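Risside Playhouse Revives "Grurna" and Asks Audiences to Doubt the Legend 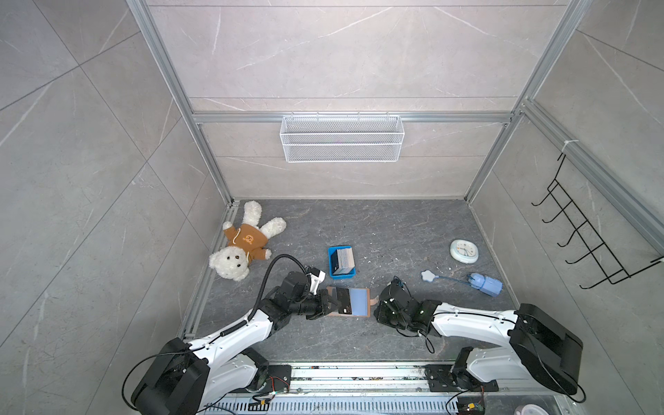 Was Lernura Bawa really the greatest tragic actress of her day?

The Risside Playhouse doesn't think the evidence settles it. Most of what is repeated about her comes from her own memoir and from reviewers who dined at her table, and the company would like audiences to hear the lines spoken before they take anyone's word for it.

RISSIDE, October — The Risside Playhouse will open its fall season with "Grurna," the verse tragedy that made Bawa's name and has hardly been staged since she gave it up. The run is 19 performances, with a cast of four and no intermission.

Director Ratree Kamolrat came to the play with low expectations and says some of them were met. "The second act is padded," Kamolrat said. "We cut a lot of it. People kept telling me audiences wept all through that act. I read the old notices, and what they mostly describe is her dress."

The popular story holds that Bawa fainted on stage at the close of every performance and had to be carried to her carriage. The Playhouse has looked through the house ledgers that survive. They record her fee, her candles and a quarrel over a dressing room — no carriage and no fainting. That proves little either way, and the printed program says so.

Bawa's acting copy is a better source. Three scenes carry her pencil marks, with long pauses noted and whole speeches struck out. They suggest a quieter performer than the one in the posters, at least on the nights she followed her own notes. Kamolrat has used the marks in two of the scenes and ignored them in the third, where she believes the cuts make nonsense of the plot.

The production makes no claim to recreate the original. The costumes are modern dress, and the music is limited to a single cello. A talk follows each matinee, and questions from people who disliked the play are welcome.

Evening performances begin at 7:30 p.m. Tickets are on sale at the Playhouse box office.

Comments

marlowe_fan: My grandmother swore by the fainting story. A ledger wouldn't list a faint, would it?

Dell R.: Cutting the second act is a mistake. The letter speech is in there. Did they keep it?

backrow: No intermission again. How long does it run?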